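4.2 Setting up and looking after the coffee cell

Papers on table-top manipulation tend to give the arm a paragraph and its upkeep a footnote. We think this hides where the effort goes. The Sorkari cell was meant to run with no attention beyond a weekly check, a claim we took over from the earlier Drillotis report and did not believe for long.

The base is bolted through the table. Drillotis recommends clamps, on the grounds that a clamped arm can be moved between tasks. We tried this first and found that the taught positions had drifted after 13 runs. The drift was small, but the pod holder of a single-serve machine forgives very little. Whether the clamps or the table top were at fault we cannot say, and the original report gives no figures that would settle it.

Calibration uses 3 touch points: the rim of the pod holder, the centre of the upper tier of the stand, and a mark on the table. The Pai routine asks for 24 points and promises a better fit. In our hands it took most of a morning and gave pod placements no better than the short routine. We do not rule out that a more patient operator would see a difference.

Cable routing caused more stoppages than any fault in software. The wrist cable has to be slack enough to let the hand turn and tight enough to stay clear of the stand. Ties supplied with the Briker kit worked loose, and we now check the loop by hand before each session, moving the arm through its full reach at low speed. Finger pads are wiped at the same time. We replace them after 22 sessions, a figure chosen out of caution and not backed by any wear measurement.

The check that matters most is the approach to the machine (Figure 3). With the lid up, the arm carries a pod towards the holder and is paused short of it, so that the tilt of the pod can be judged by eye. Earlier work reports this step as automatic. We doubt that a camera score alone would catch a pod held slightly askew, and we have kept the manual pause.
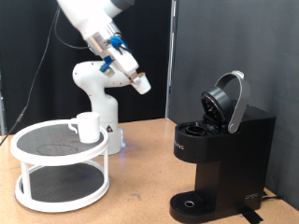

Figure 3. Approach check: coffee pod held in the gripper, with the brewing lid open and a mug on the two-tier stand.

None of these steps is difficult. Taken together they use up more staff time than the runs themselves, and any claim of unattended operation should be read with that in mind.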